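Chaplain's Corner

The hospital chapel at Wimley reopens on Friday, and the first prayers will be at noon. Those who have been using the family lounge on the second floor since the pipes burst can go back to the old door by the elevators. The chairs have been recovered in the same green, and the prayer book is on its stand again.

That book has been on my mind. People write in it at all hours, and I read every page. The last volume ran to 942 entries. Most are one line long. A first name, a room, the word "please." I pray through them in the order they were written, and I don't try to guess the rest of the story.
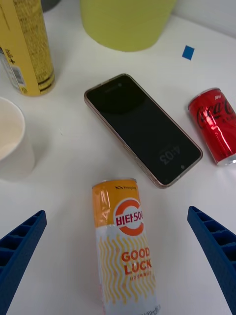
Leif Hovland wrote to ask whether a person who isn't sure God is listening should sign the book at all, or leave the space for those who are. He said he had stood there with the pen twice in March and put it down both times.

Sign it, Leif. There is plenty of paper. Half the Psalms were written by people who had the same question, and they put it in plain words: How long? Why do you hide your face? Those lines are nearly as old as anything we read on Sunday, and no one took them out.

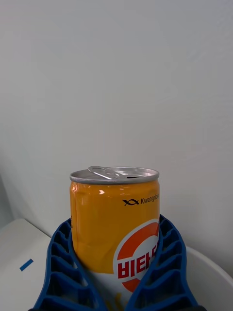 Photo: Prorkine

I have also been asked about praying with patients from other traditions. Our practice hasn't changed. We ask first. If the answer is no, we sit and talk about the weather or the grandchildren, and that visit goes in the log the same as any other. If the patient wants their own clergy, the Solberg desk keeps the call list and can usually reach somebody the same day.

Nurses on the night shift don't need to wait for a crisis to page us. A patient who can't sleep at 2 a.m. is reason enough.
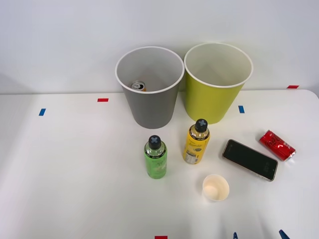

When you do page, give the room number and say whether the family is present. I may be coming over from the Osero building, and the walk takes longer when the bridge is locked.

The Thursday reading group is still on Job. We stopped at chapter 19 and will pick up there. Bring any translation you like.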